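Two controllers, one gravel bank

For two weeks in July the small team at Baltum drove the same wheeled robot up and down a gravel track, swapping its controller between runs. One was the Hekska, which they had used for years. The other was the newer Belar. We asked the engineer in charge how they got on, and she could hardly wait to tell us.

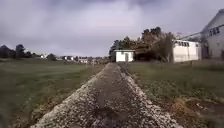 Steering on loose stone is what she wanted to test first. "A smooth floor flatters everything," she said. "Out there the wheels slip and the controller has to notice, fast!" The shed at the far end of the gravel made a handy target, and both controllers were told to hold a straight line to it. The Hekska corrected late and then too much. The Belar made lots of tiny corrections, 100 a second, and she loved watching it.

Cameras came into it too. The team fitted a Stoyanova unit low on the front and logged 304 runs with it, in all kinds of light.
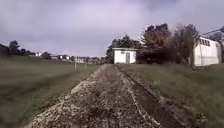
The gravel track under cloud, with the white shed ahead.

"Gray days were my favorite," she said. "No hard shadows, so the edge between stone and grass stays put for the software." Speed was another matter. Going faster smeared the nearest stones, and the Hekska took that badly (she laughed about this for a while). 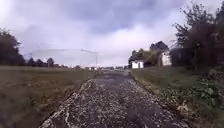
Would a better camera have saved the older controller?

She thinks it would have helped a little. Most of the trouble came from the delay between seeing and steering, and a sharper picture leaves that delay where it was.

They still have about 3000 stills to sort through, and she is looking forward to it.

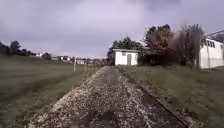 What they want to try next

A longer route of 400 meters, with turns, and both controllers on fresh batteries.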